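4. Household Practices Around Leftover Medicines

4.1 Setting and sample

The interviews reported in this section were carried out in Akach and Forgate, two towns served by the same district pharmacy network. Akach is the larger of the two and has three pharmacies within walking distance of the market. Forgate has one, open in the mornings and again from 4 p.m. to 7 p.m. Both towns took part in the Stireck take-back scheme, under which residents can bring unused tablets, syrups and creams to any pharmacy counter without a receipt.

Survey forms were sent to 966 households in May. Of these, 267 were returned with all pages filled in. The return rate was higher in Forgate than in Akach, which we had not expected, as Forgate residents had been described to us by local health staff as tired of surveys. From the completed forms we chose 37 households for a longer interview at home. The choice was made to give a spread of household size and age, and it should not be read as a random sample.

4.2 Where medicines are kept

Most people we spoke with kept medicines in more than one spot. Daily medicines were left out in the kitchen, often near the kettle or the bread. Anything used only now and then went into a drawer, a shoe box or a bathroom cabinet. Leftover medicines tended to drift toward the back of these places. Several people were surprised by what they found when we asked them to show us, and a few threw things out while we were still in the room - we noted these items where we could, but the record is incomplete.

Keeping the outer box mattered more than we had thought. Once the box was gone, people were much less sure what the product was for, even when the bottle still had its label. Blister packs that had been cut into strips were the worst case, as the expiration date was often on a part that had been thrown away.

4.3 Reasons for keeping leftovers

The most common reason given was cost. People said they had paid for the medicine and might need it again. Cough syrup and pain tablets were nearly always described this way. Antibiotics came up less often, but when they did the reason was usually the trouble of getting another appointment. One mother in Forgate told us she kept half a course "for the next ear infection," and said her own mother had done the same.

A smaller group kept medicines for no stated purpose. They had belonged to a parent or spouse who had died, and clearing them out had been put off. This group is missing from most earlier work on the subject, and we think it deserves a separate study.

4.4 Disposal

The household trash was the usual route in both towns. Pouring syrup down the sink was common in Akach and rare in Forgate, where many homes are on septic tanks and people are careful about what goes into them. Use of the Stireck scheme was low. Many people had seen the poster but took it to mean that only unopened packs were accepted. Staff at the counter did not always correct this, and in two pharmacies the bin was kept in the back room, out of sight.

The Lim leaflet, which lists what can be returned, was printed in a run of 900 copies and left on counters for people to pick up. Those who had read it were clear about the rules. They also remembered the advice to leave liquids in their own bottles with the cap on - a point that pharmacy staff had asked to have included after a number of leaks. Small bottles cause the most trouble in sorting, as the labels are hard to read and the caps do not always match (Figure 6).

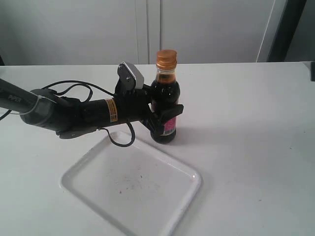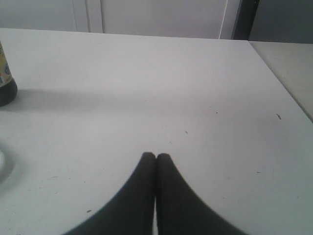

Figure 6. Small plastic bottle upright on a white table (first picture); white tabletop (second picture).

4.5 A question raised in the interviews

Should a bottle be rinsed before it is taken back to the pharmacy?

Rinsing is not needed under the scheme and is best avoided, as it sends what is left of the medicine down the drain. The bottle should be closed tightly and handed over at the counter with its label still on. People who want to hide their name may cover it with a marker, but the name of the medicine should stay readable.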